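Laltberg Residents' Forum
Board: House Rules and Shared Areas
Thread: Revised guidance on the furnished sitting rooms

Posted by M_Rieger, 8:10
The management office has asked me to open this thread so that residents may comment on the draft guidance before it takes effect in June. The draft states that loose covers and blankets in the furnished sitting rooms are to be removed after each booking and placed in the store cupboard. Comments should be confined to this point. Parking is dealt with on the other board.
Malte Rieger, Block Hagedorn 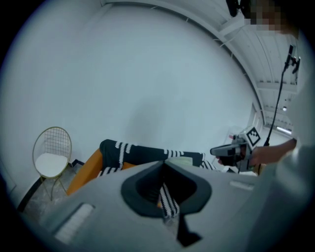
Posted by Fetisia
I wish to record an objection to the draft as worded. A cover that is taken off and folded after every booking will wear out far sooner than one left in place. The dark textile with white zigzag or stitched stripes is a fair case, as it has a rounded end lying over orange upholstery and would have to be matched to the seat each time. I would ask that the word "removed" be replaced by "straightened".

Posted by G_Frerichs
I am unable to support that change. The budget for soft furnishings is 3,000 for the whole year, and the sofas themselves are the costly item. Covers left in place are slept on, eaten on and seldom washed. The rule at Hollora has been removal after every use, and I am not aware of any complaint there.
Gunther Frerichs

Posted by Fetisia
With respect, Hollora has a paid cleaner. Laltberg does not. The draft places the work on residents, many of whom book for one hour only.

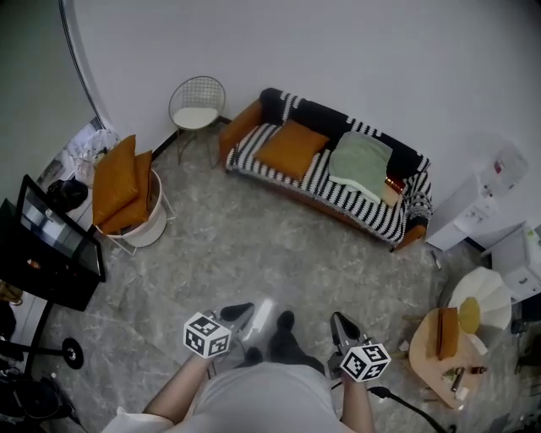 Sofa with striped throw, cushion and folded green blanket.

Posted by Hagedorn11
May I suggest a middle course. Throws should stay on the sofa and go to the laundry every 10 days. Blankets should be folded and left on the seat. The cupboard is already full of board games and there is no shelf free.

Posted by G_Frerichs
The cupboard can be cleared. I maintain my view on removal, although I would accept 10 days for washing if the office agrees to keep a written record.

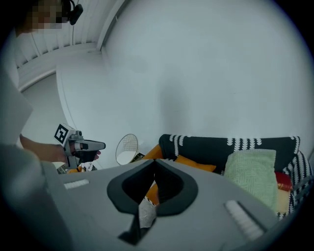 I would add that the record should be kept by the office and not pinned to the door, where the last one went missing.

Posted by M_Rieger
Both proposals have been noted and will be put to the office. Residents who have not yet commented may do so until 8 in the evening, when the thread will be locked. The question of the board games should be raised separately.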